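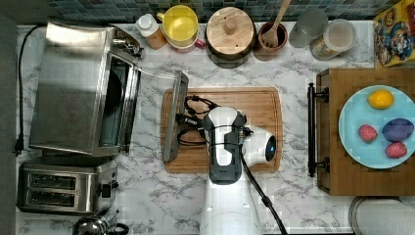

Welcome to the questions page for the Badunik kitchen robotics club! We are a club for students in grades nine through twelve, and we spend our season teaching one robot arm to be a polite guest at a kitchen counter. Our practice counter is set up the way a family might leave theirs, with a toaster, a toaster oven, a couple of mugs stacked one on the other and a plate of play food on top of the wooden box, so the students have to think about everything the arm might bump on its way to the lemon. If your question isn't answered here, please write to Liya Habte, who runs the front desk and reads every message (evenings are best).

Does my child need to know how to code?
No, and please don't let that keep anyone home. Most of our new members have never written a line. The first few meetings are spent moving the arm by hand controls and keeping a notebook, and the coding comes in bit by bit after that. Bontu Mekonnen teaches the beginners and is very patient – she will happily explain the same loop four times in one evening.

How big is the club?
We have 13 places, and we keep it that small on purpose so that everyone gets real time at the controls. When we are full we start a waiting list, and people do come off it, so it is worth adding your name.

What do the students work on?

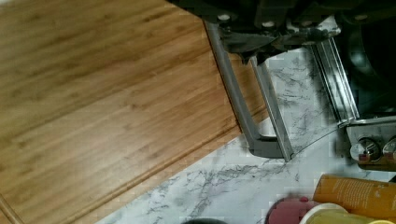
Every season has one main project, and this season's is called Ondetti. The goal is to pick up an item, carry it to a named spot and set it down gently, and the students write the rules for what counts as "gently" themselves (the debates are wonderful). A good deal of their time goes into the last inch or so of travel. With one side of the gripper over the cutting board and the other over the marble-patterned counter, for instance, a driver has two surfaces to think about at once, and the groove in the board as well. They practice from the wrist camera view too, which takes some getting used to.

Is there a competition?
Yes! We enter the Gestgate meet in June. Each team gets 32 minutes at the counter and can score up to 400 points, with part of the score coming from the notebook. Kiros Kahsay coaches the meet team, and any member may try out, new or old.

Can parents stay and watch?
Of course, we love the company. Please stay behind the taped line while the arm is moving, and save your questions for the driver until the run is over.

What should my child bring?
A notebook, a pencil and a snack. Long hair should be tied back and dangling sleeves rolled up.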